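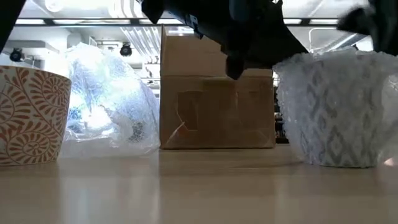 Sport > Young Readers > How It Works

How does a basketball league table work?
By Ekua Agbenyega, June

A league table is a list of teams. The team doing best is at the top, and the team doing worst is at the bottom.

In basketball there are no draws. If the scores are level at the end, the teams play extra time until one of them is ahead. This means every game gives one team a win and the other a loss.
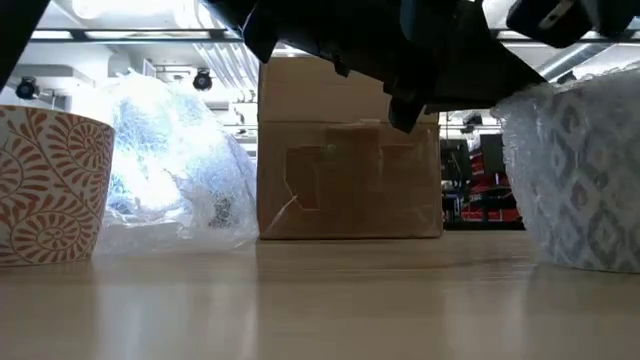

What do the numbers mean?

The first number is wins and the second is losses. If Farum have won 4 games and lost 2, their record is written 4-2.

Some tables also show a decimal, such as .500. People say "five hundred". A team on .500 has won half of its games.

What if two teams are level?

Say Farum and Hrynyshyn have the same record. Many leagues look first at the games they played against each other. If Farum won more of those, Farum go above.

When do the play-offs start?

They come after the last ordinary game. Only the teams near the top of the table take part.

We use cookies to remember your settings. Accept | Manage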